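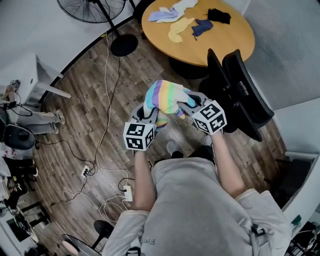 Pumbridge Laundry Room and Sorting Corner: Monthly Walk-round
Sheet 24, Kenthorpe building, September

Key: OK = fine, W = watch it, F = fix before next month

1. Floor and walkways
Clear route from door to sorting table: OK
Floor dry at time of check: OK
Bags and baskets off the floor: W
Comment: A huge improvement on last time! Two bags had crept back in front of the door by 10 am, but they were moved straight away and the whole room feels bigger for it.

2. Sorting table (round, wooden top, black pedestal)
Stands level, no rocking: OK
Top free of splinters and rough spots: OK
Pedestal fixings tight: W
Comment: I love this table. You can get at the socks from every side and nothing vanishes into a corner. One bolt under the top took a quarter turn, so please try it again next month. No leaning on the rim, and no sitting on it either.

3. Chair (black mesh back)
Backrest holds firm: OK
Armrests secure: OK
Height lever works: OK
Castors free of thread and fluff: F
Comment: Quite a nest of lint in the castors, including most of a shoelace. Push the chair in against the table when you stand up. Lots of you already do, which is lovely to see.

4. Standing fan
Wire grille complete and clipped all round: OK
Base flat on the floor: OK
Plug and flex undamaged: OK
Blades dusted: F
Comment: Switch off and unplug before taking the grille off. Keep loose socks and light cloths well back from it, they do travel!

5. White unit and cables
Legs steady: OK
Cables tidy and off the walkway: W
Nothing wet put down on top: OK
Comment: A couple of cable clips would sort this out for good. Asset label 1284 is peeling and needs sticking down again.

6. Clothing and footwear of people sorting
Closed shoes, laces tied: OK
Straps and buckles fastened, no trailing ends: OK
Comment: Full marks here. Trainers are perfect for this room.

7. Socks and small items
Each sock checked for holes at toe and heel: OK
Stretched gently to look at the knit, then let go: OK
Darks kept apart from pales: W
Odd socks put in the Skeken tub: OK
Comment: The stripy pastel ones are a joy to pair up, you can spot the match from across the room. Navy and black are the tricky customers, so hold them up to the light before pairing. Pale yellow still turns up beside the darks, please keep them apart while anything is damp.

8. Still to do
Clean castors
Dust fan blades
Order cable clips, bag of 100
Stick down label 1284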